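3.2 Serving surface and perceived portion size

Earlier work on plate color has mostly varied the plate and kept the table constant. The present study reverses this. All participants saw the same tableware, and the surface under it was either light or dark. The dark condition was of interest because many restaurants now use dark tables without cloths, while most published estimates of portion judgment come from rooms with white or pale ones.

Participants were recruited through the canteen at Irnberg and were tested one at a time. Each person judged 14 servings of cooked rice, presented in random order, and gave a written estimate of weight in grams. No feedback was given between servings. Sessions lasted 30 minutes, including a short break after the seventh serving. An oval plate on a dark tabletop is shown in Figure 3.

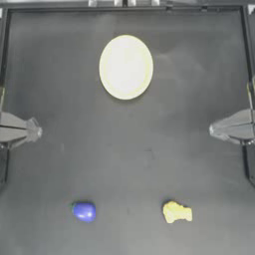 Estimates were divided by true weight, and the resulting ratios were log-transformed before analysis. A ratio above one indicates that the serving was judged heavier than it was. Servings were prepared by Trajkovski, who took no part in the testing, and the written estimates were entered by Fukuda without knowledge of the surface condition. Blank responses were treated as missing and were not replaced.

We fitted a mixed model with surface, true weight and their interaction as fixed effects, and with a random intercept for each participant. Confidence intervals were obtained from 1,000 bootstrap samples drawn at the level of the participant. Adding plate orientation as a further term did not improve the fit – the long axis pointed either toward the participant or across the table – and it was dropped from the final model.

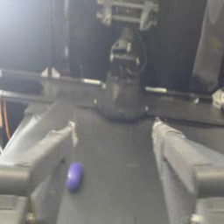

Small servings were judged heavier on the dark surface than on the light one. The difference shrank as true weight increased and was absent for the largest servings. This pattern is consistent with a contrast account, in which the visible rim of the plate serves as the reference for the food and the table affects how wide that rim appears. It is harder to explain by general brightness, which should shift all estimates in the same direction.

Order effects were small. Estimates drifted upward over the first 3 servings and were stable after that. Removing those servings left the interaction in place, with slightly wider intervals. Hunger ratings collected at the start of the session were not related to the size of the surface effect.

Figure 3. White oval plate on a dark tabletop.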